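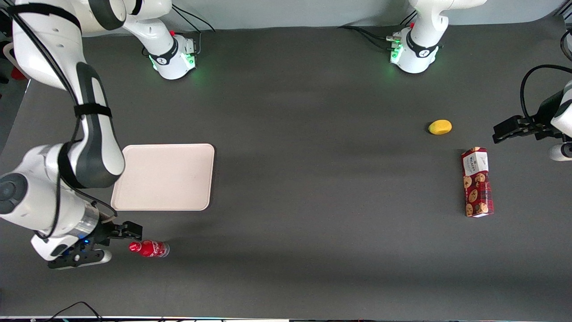
*Table as of January 9, 2020: pink tray, red bottle on its side, cookie box, small yellow thing.*

Picking this up again after the break, with a fresh cup of tea and, I admit, no great memory of where we left the tray business in December. Brândușa had kept my old pages in the Flatik binder (bless her), so I spent the first part of the morning reading my own handwriting and slowly working out what I had meant by it.

The question is still how to lay out a small snack tray so that it can be carried down the hall to the reading room without everything sliding into one corner. The pink tray is the one I like best so far. It's shallow, the corners are rounded, and the rim is raised only a little, so it wipes clean in one go and you can get your fingers under it. The low rim is also my worry. A box will sit still on it all day long, but a bottle on its side is a different animal, and the red one is the bottle everybody reaches for.

What I want to try, in this order:

- cookie box on the tray by itself, long side along the rim
- box and bottle together, bottle lying down, cap toward the left
- the same again with the bottle standing up
- all of it plus the yellow piece, wherever there is room left

Three rounds of each, with the things going back on the bare tabletop between rounds. Last time I got lazy and started the next round from wherever the last one had ended up, and then Tormod asked me (very kindly) what I thought I was comparing, and I had no good answer for him.

Notes to myself and whoever is in after me:

The dark tabletop is a pleasure to work on. Pale pink against dark gray is easy on the eyes, and I'd like to keep it that way – please no more tablecloths, Vidar, even the nice one from Ranonside.

The bottle should start on its side, below the tray and a touch to the right of it. I tried writing "near the tray" in the last plan and got a different idea of near from every person who read it.

I weighed the filled tray from the December layout again and got 441 grams, the same as on Teodor's sheet, so the scale survived being moved. I was more pleased about that than I probably should be.

Still open: whether we want a second tray with a higher rim to compare. Marti has two in the catalog that might do, and Eskil said he would look at the prices. I'd be happy to wait until April for those if the budget is tight, and carry on with the pink one in the meantime.

Tray sheets are in the binder behind the green divider. Please use pencil.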